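**Zotham Leaf Bowl, pale green**

Fruit bowl with a wavy, ruffled rim. Light green, lets a bit of light thru. Holds a few pieces easy, apple and peach size. Fluted sides, smaller base so it doesnt hog the counter.
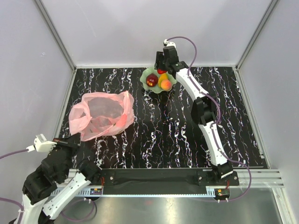

Item 479. Price 34, or 90 for a set of three. Gift wrap extra. Looks best on a dark top imo, black with veining esp.

Thin pink produce bags sold seperately, pack of 600. Crumple up small, fruit shows through the film a little. Good for carrying apples home, then straight into the bowl.
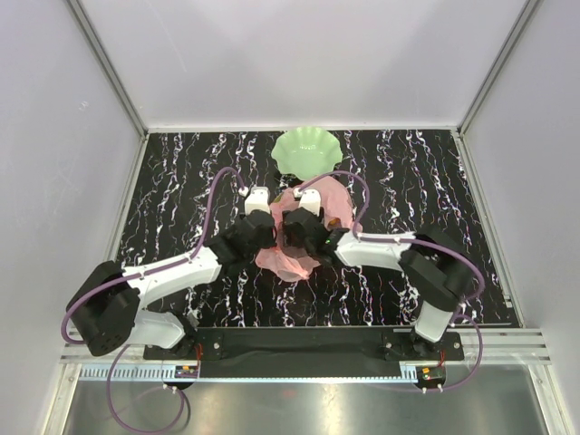
Hand wash only, no dishwasher. Rim chips if stacked, so store it on its own. Ships from Tesville, pickup at the Chauke shop too. Last December orders go out December 24, 2025, before noon. Returns need the orignal box.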